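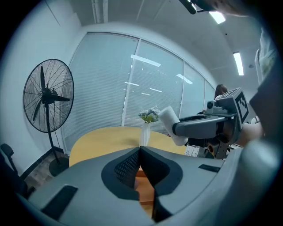 Search tickets

Ticket 219: left finger slow to close on handheld gripper
Opened by Gaetano Grasso, Suncombe

Hi Gualtiero, thanks so much for picking this one up! The left finger lags behind the right when I squeeze, and only after 30 grasps or so (the first few are lovely). I've cleaned the mesh pads and swapped the cable, no change.

Reply from Gualtiero Valentini, 4:10 pm
Hello Gaetano, and thank you for such a careful write-up. Please back the linkage screw off a quarter turn, run 78 open-and-close cycles, then redo the zero with the fingers fully apart.

Gaetano, 5:25 pm
Done, and it kept pace all the way through. Leaving this open until tomorrow.

We use cookies to remember your login. Accept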